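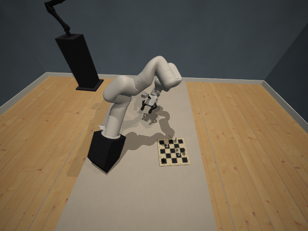 Figure 1. Simulated robot arm on its pedestal, with rug and plank floor.

Who Tells the Fans? How Bands Announce Bad News
Cledwyn Rosser, Popular Music and Media, second-year project

I wanted to know how musicians tell the public that they are ill, and whether the way they do it changes what gets printed. My subject was Drorar, a folk-rock band from Brivville whose drummer left the March tour with hearing loss. The band put out a statement of exactly 100 words, and I have now read it more often than their mothers have.

I collected 30 news items that followed. Most of them quoted the second sentence ("I can't hear the cymbals, and the others say I'm lucky") and left out the rest, including the part about refunds. In 9 items the drummer was given the wrong instrument. The Sodulholm weekly had him on bass, a job he is said to have wanted for years.

I also interviewed two fans outside the Chambi, the band's usual venue. Both had heard the news from a T-shirt seller. This was awkward for my diagram, in which all arrows began at the band's website, and I have redrawn it with a dotted line.

Coverage dropped away once the replacement drummer was named. The follow-up statement, on hearing tests for young players, was picked up by two outlets, one of them run by his cousin. I had expected the serious message to travel further than the joke, and my original title said so.

My sample is small and leans heavily on local papers. I would like to repeat the work with a band that people outside Brivville have heard of. My supervisor has asked for the T-shirt seller to be interviewed as well, and he wants paying.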